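## Wiping and folding: what a machine can do so far

Flat, rigid objects are the easy part. A two-finger gripper will lift a mug or a tin all day. Cloth is harder – it has no fixed shape, and the machine has to find an edge before it can do anything useful.

If you want to try cloth work at home or on the bench:

- Use a cloth that differs clearly in colour from the table.
- Lay it flat, with one edge well clear of other objects.
- Close the fingers slowly. Thin cloth slips out of a fast grip.
- Wipe with the grain on wood, and keep grit off the surface.
- Fold once only. Second folds still go wrong too often to leave alone.

In the Markmont workshop we logged 122 edge pick-ups in April. Of these, 72 held to the end of the fold. A person does the same job without looking. 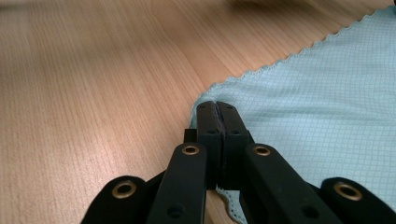

*Fingers closed at the scalloped edge of a pale blue cloth.*

Verdict for now: wiping a clear table, yes, with someone nearby. Folding, not yet. For laundry, keep doing it by hand and check this page again after the next Nornik trials.

Last revised May 2, 2022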